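Pevov gripper comparison, simulated household set

January
Lertchai Thongsuk and Celina Zalewska, Sorthorpe

# What this is

Teleoperated runs comparing two sets of finger settings on one two-finger gripper, in a rendered dining room. We call them Soft and Firm. Celina wanted Polite and Rude, and the folder names still say so.

There are 173 episodes. Sarahí Escobedo drove most of them from the Utora office, and Ratree Wongsuwan drove the rest. Where a run looks unusually patient, it is Ratree's.

# Cameras

Each episode has a room view and a wrist view. The wrist view is the one to train on. The room view is for working out what on earth happened afterwards – we ended up using it far more than planned. 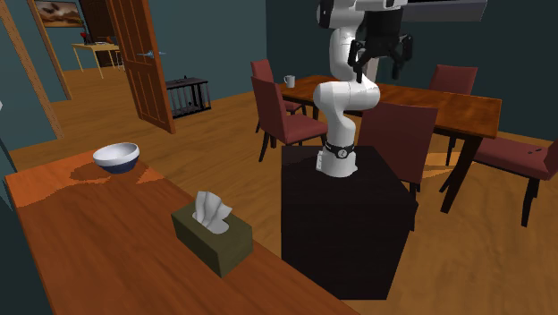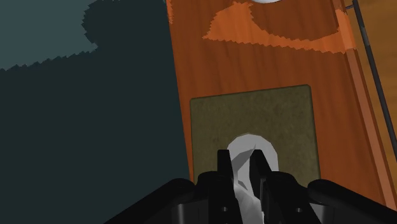
Both streams are stored at the same rate, but the wrist stream starts a few steps early. Trim it to the first timestamp in `room.csv`. We meant to fix this at export and then we exported.

# Settings

- Soft: 32 per cent of maximum closing force
- Firm: 60 per cent of maximum closing force
- Closing speed is the same for both
- Episode cap: 50 seconds, after which the run is marked `timeout` and the driver is marked `annoyed` (only the first of these is in the data)

# Known problems

Contact in the simulator is generous. Objects can be held at angles that would end badly in a real kitchen, so please don't quote our grasp results as if they came from one. Thin, light things are worse: the fingers may sink into them slightly before the solver notices.

Shadows have stepped edges in some wrist views. Jintana Wongsuwan tried smoother ones, the frame rate halved, and the old ones came back the same afternoon.

`success` was filled in by the driver. A second pass by Lertchai is in `success_checked`, and the two columns disagree more often in Firm than in Soft. Use the checked one. Sarahí would like it known that she disputes several of these.

# Layout

`polite/` holds Soft and `rude/` holds Firm. Every episode folder has two videos, `room.csv`, `wrist.csv` and a `notes.txt`, which may be blank or may be a complaint about the controller.

# Contact

Write to Celina about the files and to Lertchai about the settings. The Prasertsri gripper runs are kept separately and are not ready, so please stop asking Ratree for them.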